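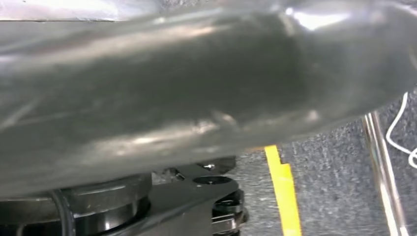
How long should I leave a loaf to cool before I put it in the freezer?

Leave it until it is completely cold all the way through, which for an ordinary tin loaf means overnight. If it goes in warm the steam turns to ice inside the bag and you get a soggy crust when it thaws.

Posted in Bread and Baking, 2020-02-24

I should add what I'm doing at the moment, as that first bit is only what my sister told me. I bake 2 loaves at a time in the Goltona oven that came with the flat. We eat one and the other gets frozen, whole, in a freezer bag. When I take it out the crust flakes off in sheets and the middle is dry. The first loaf is always fine, so I don't think it's the recipe. I've left them for 2 hours, and once for 5, and couldn't tell the difference. 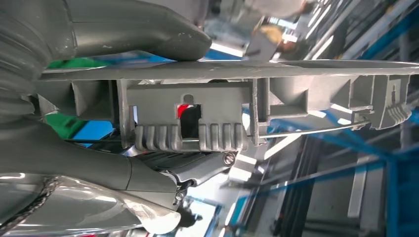
The flour is strong white from Denemen mill, with 300 ml of water to each loaf, and I knock the loaves out of the tins straight away. Should I be slicing before freezing? And is foil better than a bag?

Pravesh Hlongwane

Your sister is right about letting it get cold, but I doubt that's your trouble if you've already tried 5 hours. Flaking crust usually comes from the loaf drying out in the freezer. Press as much air out of the bag as you can, then put that bag inside a second one. Foil is fine as an extra layer but it tears on a crusty loaf, so I wouldn't use it by itself.

Yes, slice it. You can take out what you need and toast it from frozen, and the middle doesn't get a chance to go dry on the worktop. If you want it whole – for visitors, say – thaw it in the bag, then give it a few minutes in a hot oven.

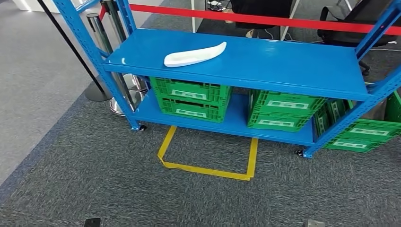 Also check how long it has been in there. Mine are good for a month and after that they go downhill, whatever I wrap them in. I write the date on a bit of tape. A spoonful of oil in the dough helps as well, though you lose some of the crispness.

Oldřich Šimek

foil never worked for me either. i just cut it in half and freeze the halves, fits the drawer better

Drirnine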